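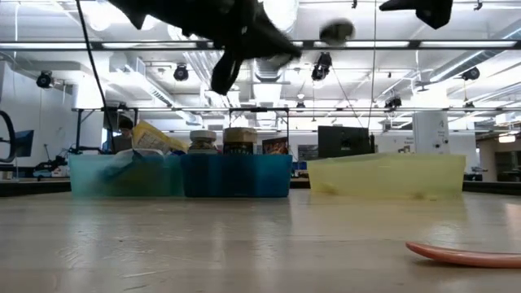 Figure 1. The gripper moving above the table during collection, with the teal, blue and yellow bins in a row.

3.2 Gathering the demonstrations

I'll admit I went into this part thinking it would be the easy bit. We already had the Bucur controller running from our earlier work, so I figured we'd put some groceries on a table, drive the arm by hand for a few days and come away with a nice pile of sorting examples. It took until November! Most of that went into deciding what a good example even looks like, and the rules we ended up with (we call them the Osell rules, after the planning notes they started in) are short enough to give in full.

An episode is one item going from the table into a bin. The operator picks the item, not the software, and can take as long as they like over the grasp. If the item drops, we keep recording and let the operator try again – those second tries turned out to be some of the most useful data we have. An episode is thrown out only if a camera stream is lost or the operator gives up on the item. We kept 424 episodes from the Utholm lab under these rules, gathered by 13 operators, and I watched every one of them at least once.

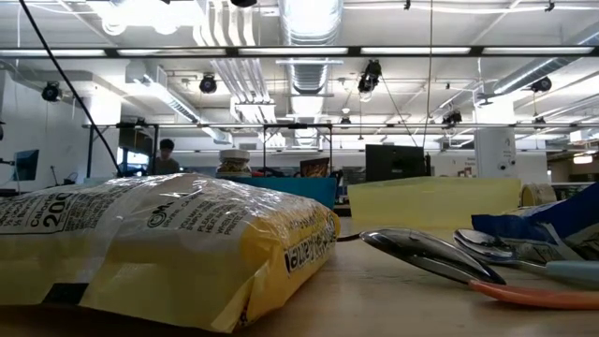

Figure 2. Close view of the tabletop, with a clear snack bag with a yellow label, two spoons and a blue-and-white chip bag.

Bags gave us the most grief by far. A spoon keeps its shape, so an operator who has grabbed one spoon can pretty much grab the next. A wrinkled plastic bag is a new shape every time you let go of it, and the shiny film throws the ceiling lights straight back at the camera (Figure 2 has plenty of that glare). We tried dimming the lights for a while, but then the dark jar labels got hard to read, so we put them back up and left the glare in.

Each episode was saved in the Pradard format with both camera views, the joint readings and a one-line note typed by the operator. The notes were meant for bookkeeping only, but I've come to love them, and Section 4 uses them as the language input.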